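How Does a Store Robot Get Set Up?

By the Kirusley Kids team

A robot with two arms can pick up a bottle, hold a basket and put things on a shelf. It can't do any of that on the day it comes out of the crate. First, people have to set it up, and after that they have to look after it. We're going to follow one robot at Zunstead, a practice store where there are shelves and snacks but no shoppers.

Step one: where is everything?

The robot gets bolted together and plugged in. Then the crew tells it where the shelf is, how high the counter is and where the floor ends. They measure from the robot's middle. If the shelf is moved even a little, they measure again.

Stripes mark the edge of the work space. People stay outside the stripes when the arms have power.

Step two: waking up the joints

Your arm bends at the shoulder, the elbow and the wrist. A robot arm bends in places like that too, and each of those places is called a joint. Inside each joint is a motor and a small sensor that tells the computer how far the joint has turned.

Before work starts, every joint moves a little one way and a little the other way. This is called homing. If a joint says it is straight when it is really bent, the hand will end up in the wrong spot – maybe beside the bottle, maybe above it.

Step three: trying the hands

Next comes a job with both hands. One hand takes care of the basket and the other takes care of the bottle.
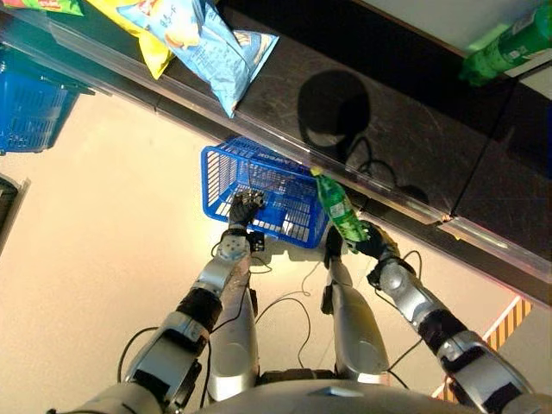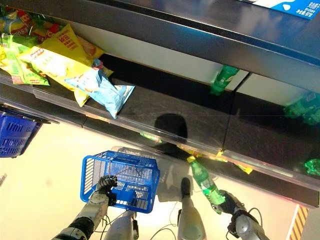 Bottles are harder than they look. Squeeze too little and the bottle slips. Squeeze too much and the plastic bends. The crew at Zunstead uses a program called Clillov to set how hard each finger pushes. The robot then does the same job 5 times, and if it drops anything, they change the setting and start over.

Snack bags need a different setting. They are mostly air, and they change shape when you touch them.

Looking after the robot

Every morning the crew has a list to get through:

Wipe the fingers with a soft cloth. Dust makes them slippery.
Look along the cables for cuts or flat spots.
Check that no cable is pulled tight when an arm reaches out.
Listen to each joint. A grinding sound means stop.
Press the red stop button and make sure the arms stop.

What if something breaks?

In August a finger on the right hand would not close all the way. The computer showed error 917, which on this robot means a finger motor is working too hard. The crew turned off the power, took off the finger and found a worn cord inside. The new part came from a company called Kocsis. Changing it took 13 minutes, and then the hand had to be homed again before it could hold anything.

Words to know

Joint: a place where a robot arm bends or turns.
Sensor: a part that measures something and tells the computer.
Homing: moving a joint to find out where it really is.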